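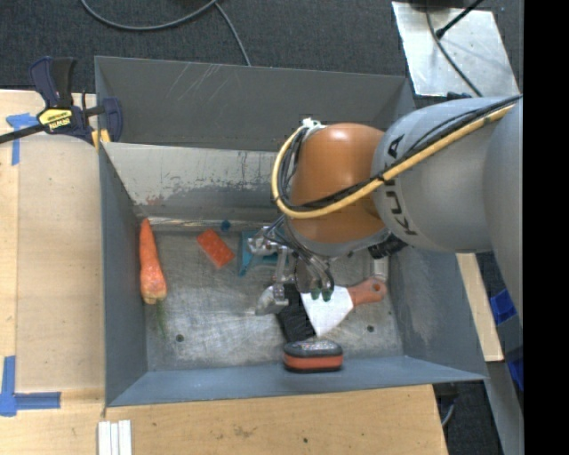

Le robot qui s'est arrêté pour une carotte

Tu as déjà essayé d'attraper un jouet au fond d'un coffre plein à craquer ? Tu pousses, tu fouilles, et parfois ta manche se coince. Eh bien, les bras robots ont exactement le même souci !

Notre histoire se passe à l'atelier Tatero, dans la ville de Grirkatham. Un gros bras robot s'y entraîne à ramasser des objets tous différents dans un bac en métal : une carotte, un bloc rouge orangé, un grattoir à lame blanche... Pour toi, c'est un jeu de bébé. Pour lui, c'est un sacré défi ! Une carotte est longue et pointue, un grattoir est plat d'un côté et épais de l'autre. Il faut changer de façon de pincer à chaque fois.

Que s'est-il passé ?

Un matin de mars, le robot en était à son essai numéro 73. Il descend, il vise la carotte, il serre les doigts... et clac ! Plus rien ne bouge. Une lampe rouge s'allume sur l'armoire de commande.

Colton McKinnon, le technicien, ne s'est pas précipité pour mettre la main dans le bac. Il a d'abord appuyé sur le gros bouton d'arrêt d'urgence, puis il a attendu que l'écran confirme que le bras n'avait plus de courant. Ensuite seulement, il est allé voir.

Le coupable, c'était un câble ! Sur un bras robot, des câbles courent le long de la « peau » pour apporter l'électricité et les messages jusqu'à la pince. Près des articulations, on leur laisse une boucle, un peu comme le pli de ton pull au niveau du coude. Sans cette boucle, le câble serait trop court dès que le bras se plie. Mais si elle est trop grande, elle peut s'accrocher quelque part. Ce matin-là, elle avait frotté contre le bord du bac, et une fiche s'était un peu desserrée – juste assez pour que la pince n'envoie plus de nouvelles.

Pourquoi s'arrêter tout de suite ?

Imagine que tu marches les yeux fermés et que tu ne sentes plus tes mains. Tu t'arrêterais, non ? Le robot fait pareil. S'il ne reçoit plus de message de sa pince pendant 15 millièmes de seconde, il se fige. C'est bien plus court qu'un clignement d'œil, qui dure presque 200 millièmes de seconde !

Et heureusement, car ce bras pèse 280 kilos avec son socle. S'il continuait sans savoir ce qu'il touche, il pourrait tordre la pince, écraser la carotte ou blesser quelqu'un.

La réparation

Colton a rebranché la fiche, raccourci la boucle et ajouté une attache. Puis il a fait bouger le bras très lentement, articulation par articulation, en surveillant les câbles. Tout passait bien. L'essai a pu recommencer – et cette fois, la carotte est montée !

Le mot à retenir

Arrêt d'urgence : gros bouton, souvent rouge sur fond jaune, qui stoppe une machine dès qu'on appuie dessus.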